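Gikov Suture Bench: data card and README

Status: in use at the Niststead and Lormont training rooms
Last revised: August

What this is

Gikov is a collection of recorded practice sutures made with two robot arms on bench tissue, plus the notes our trainers and bench technicians wrote while the work was going on. We built it to find out what happens to a skills lab when part of the knot tying is handed over to the machine. The short answer is that we love it, and that it has moved people's work around more than we expected.

The set holds 949 recordings. Each one covers a single practice piece and comes with a text file of trainer comments. There is no patient data of any kind.

How the work is split

Before Gikov, a trainer at Niststead spent most of a session at one console, talking one trainee through one row of knots. Now the Ambrosio controller can run the repetitive throws by itself and a trainer looks after 3 benches at once. Trainees still do every step by hand in their first weeks (we feel strongly about this!) and only then start supervising automated runs. They choose where the row begins, watch the tension and take over when they don't like what they see.
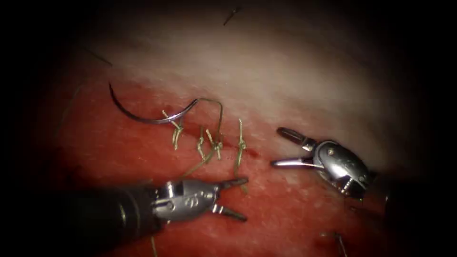 Reviewing finished rows has become the best part of the job for several of us. A trainer and a trainee go over a still together and mark it up — spacing, tail length, where the loose thread has ended up — and the talk gets very detailed very fast. A row like this one, four knots in pale green thread along a dark red line, is good material. The spacing is fairly even, but the knot farthest right has a much longer strand than the others, and the thread behind the needle loops up and back into the tails. Both jaws are open and empty, so the next question for the trainee is which arm should go for the needle, and from which side.

What changed for staff

Bench technicians do less resetting and a lot more labeling. At Lormont this was a hard switch at first, and two people asked for more hands-on time, which they got. Trainers write more than they used to. Roughly 700 of the comment files are longer than a paragraph, and they are wonderful to read. Nobody's hours were cut during the project, and we'd ask other labs to settle that point with their staff before they plug anything in.

What is in each folder

video: the recording from the fixed camera
motion: positions of both arms and their jaws
notes: trainer comments, plain text
takeover: times when a person stepped in, blank if there were none

Known gaps

Lighting is strongest in the middle, so the corners are dark and not much use for labeling. Stray fibers turn up on the practice surface and we have left them in. 30 recordings have notes but no motion file. Comments from Lormont use an older set of terms for knot faults; a conversion table is in the notes folder.

Using it

Please keep the trainer comments together with the recordings. If you run a skills lab and try the same split of work, send us your takeover logs, even the messy ones. We would be thrilled to compare.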